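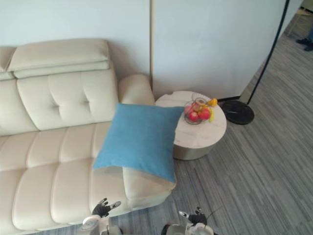
Sofa tidying task, blue pillow at the end seat, Miltinov site.

Progress report to Prendergast Fund, period ending January
Project: Bostorau (teaching household tasks by remote control)

Short version: on schedule for demonstrations, behind on training. Details below, sorry for the rough state, wanted this in before the call.

1. Demonstrations
210 usable demos of the pillow task so far, target is 2000 by end of project. Operator drives both arms from the headset rig, picks up the pillow, sets it against the backrest. Picking up off the seat is fine. Pillows on the floor side of the sofa are slower, operators keep losing depth near the front edge of the seat. Sunlight doesn't help. We now log blinds up / blinds down for every run so we can split the data later.

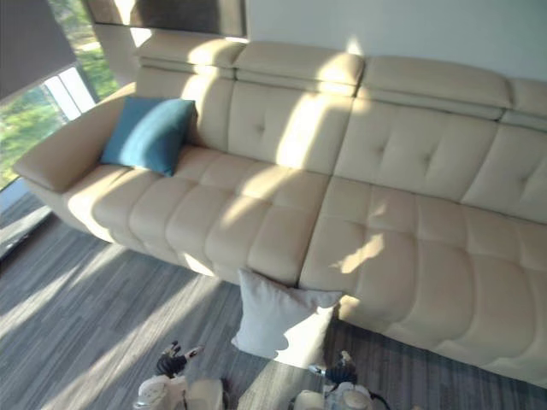

2. Operators
2 trained, both on the Julliston controllers. Success rate on first attempt 86 percent, counted over the last batch only. Earlier batches were scored differntly so please don't compare with the fall report. Still want a third person, request is in the budget sheet.

3. Hardware
Wrist cameras running on every session now. Biggest nuisance is the sleeve fabric. It bunches at the forearm and takes up a lot of the wrist view, the policy could easily learn the folds instead of the fingers.

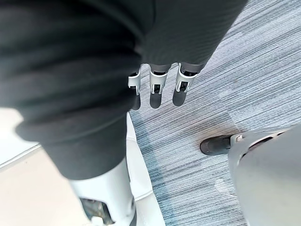

Two fixes being tried, a tighter cuff and cropping the image before training. Cropping is cheaper but loses the area above the knuckles. Will pick one before the next batch, not going to mix them in one dataset.

4. Next period
- blanket folding, first demos
- re-score the early bacthes
- first policy trained on pillow data only

Spending is in the separate sheet, no changes asked for apart from the operator line.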